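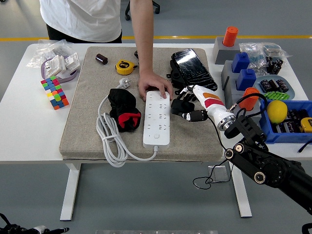
Eine weiße Steckdosenleiste auf einem Kissen, das Kabel ist zusammengebunden.

Warum hat ein Lied einen Refrain?

Wenn du ein Lied zum ersten Mal hörst, kannst du danach meistens nur einen Teil davon mitsingen. Fast immer ist das der Refrain. Das Wort kommt aus dem Französischen und wird so ausgesprochen: Re-fräng. Auf Deutsch sagt man auch Kehrreim, weil dieser Teil immer wiederkehrt.

Strophe und Refrain

Die meisten Lieder im Radio bestehen aus Strophen und einem Refrain. In den Strophen wird etwas erzählt. Die Melodie bleibt dabei gleich, aber der Text ist jedes Mal neu. Beim Refrain bleiben Melodie und Text gleich. Er ist oft lauter als die Strophe, und häufig singen mehrere Stimmen mit.

Wie das aussieht, zeigt dieses kurze Lied. Wir haben es für diese Seite geschrieben, und es heißt »Der Zug nach Roltska«:

Der Zug nach Roltska fährt um vier,
mein Koffer steht schon an der Tür.
Ich hab ein Brot und einen Hut,
der Regen hört bald auf, das tut gut.

Fahr, Zug, fahr, über Berg und Fluss,
fahr, Zug, fahr, bis ich schlafen muss.

Die ersten vier Zeilen sind die Strophe. Die beiden Zeilen danach sind der Refrain. In der zweiten Strophe könnte der Zug durch einen Tunnel fahren oder im Schnee stecken bleiben. Danach käme wieder »Fahr, Zug, fahr«.

Warum man sich den Refrain merkt

Das Gehirn merkt sich Dinge besser, wenn sie sich wiederholen. Beim Einmaleins ist das genauso. In einem Lied mit vier Strophen hörst du den Refrain meistens viermal, jede Strophe aber nur einmal. Dazu kommt der Reim. Wenn eine Zeile mit »Fluss« aufhört, wartet dein Ohr schon auf ein Wort, das ähnlich klingt.

Manchmal geht ein Refrain gar nicht mehr aus dem Kopf. Dann hat man einen Ohrwurm. Bei manchen Leuten hilft es, das Lied einmal ganz bis zum Ende zu singen.

Und was ist eine Bridge?

Bridge ist englisch und heißt Brücke. So nennt man einen Teil, der anders klingt als Strophe und Refrain und meistens nur einmal vorkommt, oft kurz vor dem letzten Refrain. Viele Lieder haben keine Bridge.

Es gibt auch Lieder ganz ohne Refrain. »Der Mond ist aufgegangen« hat nur Strophen. Viele alte Volkslieder sind so gebaut.

Was sind Takte?

Musik wird in kleine, gleich lange Stücke geteilt, die Takte. In vielen Liedern kannst du in jedem Takt bis 4 zählen. Eine Strophe ist oft 16 Takte lang, ein Refrain manchmal nur halb so lang. Das ist aber keine Regel – wer ein Lied schreibt, darf es machen, wie er will.

Zum Ausprobieren

Such dir ein Lied aus, das du gern hörst. Leg ein Blatt und zwei Buntstifte bereit. Mal für jede Strophe ein blaues Kästchen und für jeden Refrain ein rotes. Wenn etwas kommt, das zu keinem von beiden passt, lass das Kästchen weiß. Am Ende siehst du den Bauplan des Liedes.

Du kannst auch eine eigene Strophe zum Zug nach Roltska dichten. Sie braucht vier Zeilen, und je zwei sollen sich reimen.

Stand: 17. Juni 2019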